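The craft table is back at Jillside, and I couldn't be happier about it! If you stopped by in December you'll remember the back room as a pile of folding chairs and one very sad lamp. Well, Rosaire Turcotte has spent the months since then clearing it out, and as of July 31, 2025 it's open again for anybody who wants to sit down and make something (or just drink coffee and watch, which was my plan until I got talked into helping).

My job was the big table. It's white, with a light wood edge on the far side that I like a lot, and it's where everything ends up when people don't know where else to put it. Tape, ribbon, half a bag of pretzels — you name it. Rosaire wants it kept clear now, with the small stuff standing up in holders instead of rolling around, and the first holder to move in is a little tan one with a rolled-over rim, like a tiny crumpled sack. I've already asked twice if I can take it home. The answer is no.

The little tan sack and its pale blue companion:

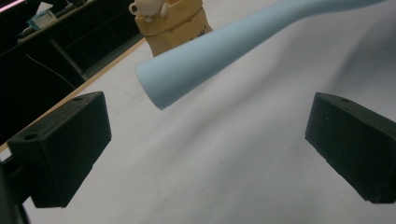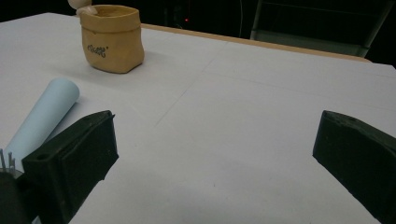
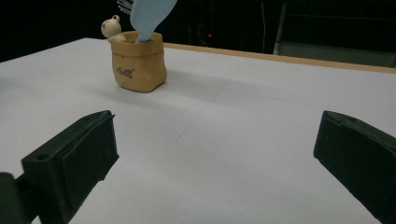

Now for the money part, because several of you asked. The Jornmont street sale brought in $1325, which is way more than I expected given the rain. Out of that, $346 went to shelves and paint, and the rest is being held for winter heating. I'd have blown the whole thing on yarn, so it's a good thing I'm not in charge.

The shelves are going on the wall by the Nurner Road door. They're low enough that kids can reach the bottom one, and the top one is for scissors and glue guns and anything else I don't want to chase a six-year-old for. Mrs. Kruger is lending us her old label maker too, so expect labels on absolutely everything, possibly including me.

Hours are the same as last year, with one change: the room now stays open until 2 on the days the library truck comes, so you can grab your books and then come sit for a while. No sign-up and no fee. Bring a project if you have one. If you don't, there's a box of 100 blank cards under the window and plenty of markers, and I can promise you'll be making birthday cards with me before you've got your coat off.

One small request — please put things back in their holders before you leave. I know, I know, I'm the worst offender. Rosaire has mentioned it. But the table looks so nice with space on it, and I'd like it to last at least until the shelves are up.

If you have spare jars or small baskets, leave them by the front desk with your name on the bottom.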